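Batch converting old camcorder files - Prurkanero or Clurulico?

Started by dustyreels, Monday, April 10, 2023
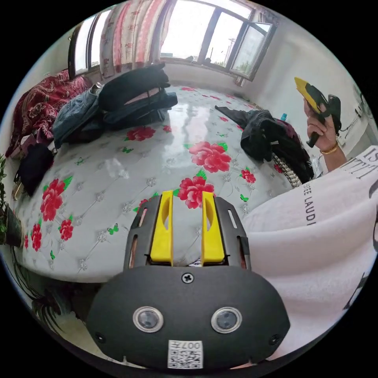 Bed with the flowered mattress cover, dark red blanket at the far left.

dustyreels
I have 340 video files that came off a family camcorder and a couple of old phones. They are a mix of AVI, MOV, 3GP and some MOD files. I want all of them as MP4 so they play on the TV and on my sister's tablet without anybody having to install anything.

I tried the free version of Prurkanero last night. It works, but it only lets me queue 20 files at a time and it puts every output in one folder. My files are sorted by year and I would like to keep them that way. Is there a setting I missed, or is that the paid version only? I am also looking at Clurulico but the screenshots make it look complicated.

Windows 10, 12 GB of RAM, nothing special for a graphics card.

----

kmarten_b
The queue limit is the free version. Keeping the folder structure works in both. Go to Options, Output, and change "Save to" from "Fixed folder" to "Mirror source". Then drag in the parent folder and not the files themselves. If you drag files it ignores that setting.

----

Parisa Sadeghi
I went through this in November with a similar pile. I used Clurulico and would use it again. The main window has a lot of buttons but you only need three of them. Add folder, pick a preset, start. No limit on the queue.

Two things to watch for with camcorder footage:

1. Check whether it is interlaced. MOD files almost always are. If you don't turn on deinterlacing you get comb lines on anything that moves.
2. MOD files from widescreen camcorders often lose the widescreen flag. The people come out tall and thin. Set the aspect ratio by hand to 16:9 for those.

----

wrenchlight
Why convert at all? Put a decent player on the TV box and leave the files alone. Every conversion throws something away, and those 3GP clips don't have anything to spare. I've seen people convert everything, delete the originals, and then find out two years later that the sound is off in half of them.

----

dustyreels
@kmarten_b Thanks, that was it. I was dragging files.

@wrenchlight The TV belongs to my parents and it has no box, only a USB port. It plays MP4 and that's the end of the list as far as I can tell. I'm not deleting the originals. They are on two drives.

@Parisa Sadeghi How do I tell if a file is interlaced? I looked at one and I can't see any lines, but it's mostly somebody sitting at a table.

----

Parisa Sadeghi
In Clurulico, right click the file in the list and pick Properties. There is a line called Scan type. Or find a clip where somebody walks across the room and pause it halfway. If the edges of their arms look like a comb, it's interlaced.

----

wrenchlight
OK, if you're keeping the originals I have less of a problem with it. I still wouldn't convert the MOV files. A lot of those are H.264 inside already, and all they need is a new container. It's called remuxing. Takes a few seconds per file and the picture is not touched.

----

tollhouse88
+1 for remuxing where you can. Prurkanero does it too, it's the "Copy video" checkbox on the preset page. It's off by default, which is a dumb default.

Be careful with the audio though. Some older cameras recorded PCM sound and a lot of TVs won't play PCM inside an MP4. Copy the video, convert the audio to AAC. You get silent movies otherwise.

----

kmarten_b
I disagree that it's a dumb default. Most people who download a converter want to pick "MP4" and have it play. If copy was on by default the forum would be full of people asking why their file is MP4 and still doesn't work.

----

tollhouse88
It could check first. Brarnusum checks first.

----

kmarten_b
Brarnusum also tries to change your browser home page during the install. I took it off after one day.

----

tollhouse88
You can uncheck that on the second screen. But yes, I wouldn't give it to my parents.

----

Thilini Thambiah
Adding one thing about dates. Whatever program you use, the new files will get today's date as the modified date unless you tell it otherwise. If you or your sister sort by date anywhere, they'll all land on the same day in whatever order they finished. Clurulico has "Keep file times" under Output. I don't know if Prurkanero has it.

I found this out after I had done everything, and had to use Worku to copy the dates back from the originals. That works as long as the file names still match, so don't rename anything until you're done.

----

kmarten_b
Prurkanero has it but only in the paid version.

----

dustyreels
That settles it then, I do care about the dates. Installed Clurulico this morning. The window is busy but Parisa is right that you can ignore most of it.

I did a test with 28 files from one folder. Results:

- MOV files: copied the video, converted the sound. Very fast. All play on the TV.
- AVI files: full conversion, look the same to me.
- MOD files: set deinterlace on and 16:9. These look good.
- 3GP: they play, but one has the sound a little behind the picture.

Is the 3GP thing fixable? It starts out fine and gets worse toward the end.

----

wrenchlight
That's variable frame rate. Phones did that. In the preset, change frame rate from "Same as source" to a constant number. 30 is usually fine. If it starts in sync and drifts, that's nearly always the reason.

----

Parisa Sadeghi
Agree with wrenchlight. Make a separate preset for the 3GP files and leave the others alone. And don't let it scale them up to 1080. It makes the files huge and they don't look any better for it. The TV will scale them.

----

tollhouse88
I would scale them, personally. Some TVs do a terrible job with tiny video. Try one each way and look at it from the couch.

----

dustyreels
Constant 30 fixed the sound. I tried one scaled and one not scaled and on this TV I can't tell them apart, so I'm leaving them small.

The rest are running now. It says roughly six hours. I set the computer not to sleep.

----

Thilini Thambiah
Check that it isn't set to shut down when finished as well. Mine was, and I lost the log that listed which files had failed. The log only saves if you close the program yourself.

----

dustyreels
It was set to shut down. Changed it, thank you. I'll post the failed ones tomorrow if there are any.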